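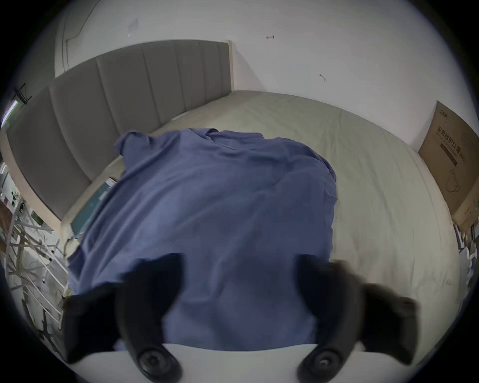

Posted by Gerlach

Buying a gripper for cloth work: what to budget for before you order

Most questions sent to this page concern which gripper to buy for bedding and laundry jobs. The gripper is the easy part of the budget. The items below are the ones that get left off the first order.

Fingers

Cloth needs a broad finger face. A narrow tip takes hold of a small fold and lets go as soon as the weight of the rest comes on to it. Ask the supplier for the width of the pad and whether the finger can be bought separately. The Flolside price list gives fingers only as a pair, so damage to one means paying for both. Order 2 spare pairs with the tool. They are cheaper in the same delivery, and the second pair always gets used.

Check the opening as well. A thin sheet needs almost none, but a folded towel or a pillowcase taken at the hem is thicker than it looks. Measure the thickest thing on your list, squashed flat, and add a margin.

Hand-held or mounted

A hand-held gripper costs less and can be used beside any bed in the house the day it arrives. A mounted arm needs a stand, a power supply, a clear floor and someone to set it up. Our quote from Storholm for the stand alone was £104, without the fixings. If the method for a job has not been settled yet, buy the hand-held tool first and work the job out with it. Leave the arm for next year's money.

Weight matters more on a hand-held tool than the leaflet suggests. Hold it at arm's length over a mattress for five minutes before paying.

Reach

Measure from the near edge of the mattress to the headboard. Then measure the clear space at the side of the bed with everything in place: drying rack, boxes, chair. Plan for the room as it is kept. An arm chosen for an empty room will be too long for a lived-in one.

Padded headboards give a little if knocked. Bare timber does not, and neither does a finger. Allow for a stop or a soft bumper where the travel ends close to wood.

Test cloths

Set aside a small sum for cloths and keep them for this use only. Plain cotton is a sensible start. Choose a colour that stands out from the sheet, as a grey cloth on a grey sheet makes the edges hard to find. Wash everything once before use. New cotton is stiffer and will flatter any gripper.

A working budget

We put £700 against the Skisovlow bench for the year. The tool and its spares took the larger share. The rest went on cloths, pads, a lead of the right length and a case. Delivery was charged twice through ordering in two lots, in February and again in spring. Combine orders where possible.

Worn pads are the only regular cost after that. Write the fitting date on the back of each in pencil, and replace them in pairs.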